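Workshop notebook, Rivbridge
March, a little after 4 in the afternoon

Glaze tests, continued. I had meant to write this up at lunch, but the kettle went on, then the delivery came, and you know how that goes. So it's all going down now in one go while the kiln cools, and please forgive the handwriting when you get to the tile numbers.

First, the good part. The Ovari white has finally stopped crawling! I went back to sieving it twice and let the bucket stand overnight before dipping, and the test tiles from the last firing have come out smooth right up to the edge. I'd been blaming the clay for weeks, poor thing. There is still a pinhole or two on the thick side of tile 13, where I held it under too long chatting with whoever had come in about the shelf brackets. I would like someone other than me to dip the next set, so we can find out how much of this is the glaze and how much is my slow hands.

Now the bisque. We have been going up to 900 and holding for 15 minutes, and I think I want a longer hold for the big serving dishes. They felt a touch too thirsty this time and grabbed the glaze faster than I could turn them. I haven't changed the program yet — if you load before I'm back, please leave it as it is and write down what was on the bottom shelf, even if it's only odds and ends.

The Bošković red is another story. On the little tiles it is lovely, deep and warm with that bit of brown where it breaks over the rim. On anything upright it slides. I had to take a grinder to a kiln shelf this morning, and I was sorry about it the whole time, as it was one of the nice flat ones. I've mixed a small batch with more clay in it (the amounts are on the lid in grease pencil) and will try it on the leaning test pieces, the ones shaped like a bent knee. Until we know, cookies under everything red, please, and keep it well up from the foot.

Roughly 55 mugs still to trim for the Nokden order. They are under plastic on the back rack and a few of the handles were stiffening up faster than the bodies, so I've tucked damp newspaper over that end. Have a peek whenever you walk by. I'd sooner have them too soft than too dry, and I did lose a couple to cracks last time by being optimistic.

Things to pick up: wax resist, sponges, another roll of the wide masking tape. The small whisk has gone missing again. If it's in your apron I won't say a word, just put it back in the jar.
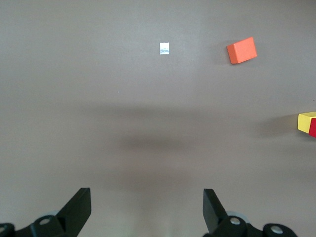 What I keep going back and forth on is the color for the inside of the children's bowls, and I'd love to hear what the rest of you think. The white is safe and shows off the soup, but it does look a bit cold next to our clay, and I've been wanting something livelier that isn't the red with all its sliding about. The orange toy block is very close to what I have in my head, a soft coral on the broad face and a stronger red-orange down the side, and against the matte gray it looks warm without shouting. I'll start with a stain at a low percentage in the Ovari base and work up a line of tiles, half on the white clay and half on the speckled. If the first ones come out salmon, I'll add a little yellow and go again.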